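Two hours at the Pasine van plant open day

I've been driving the same tired panel van for my flooring jobs for years, so when Pasine opened its factory gates in March I signed up right away!

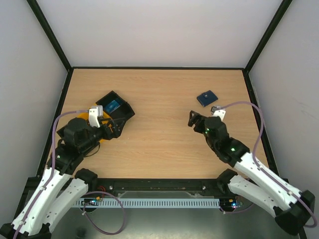
We met at the gate at 9 a.m., 36 of us, mostly tradespeople plus a few couples shopping for campers. Our guide, Recep Kılıçarslan, used to deliver parcels in a Pasine himself, and he had plenty to say about sliding doors (he hates stiff ones, and so do I).

The body line was loud and the paint shop was only visible through a window, but the fitting-out hall made up for it. I got to climb into the long Lunde with the shelving in - loads of headroom, and my 100-inch boards would go in flat. The racking adds $2,560, though, so I'm still thinking. Coffee was free, parking was a muddy field. Bring boots.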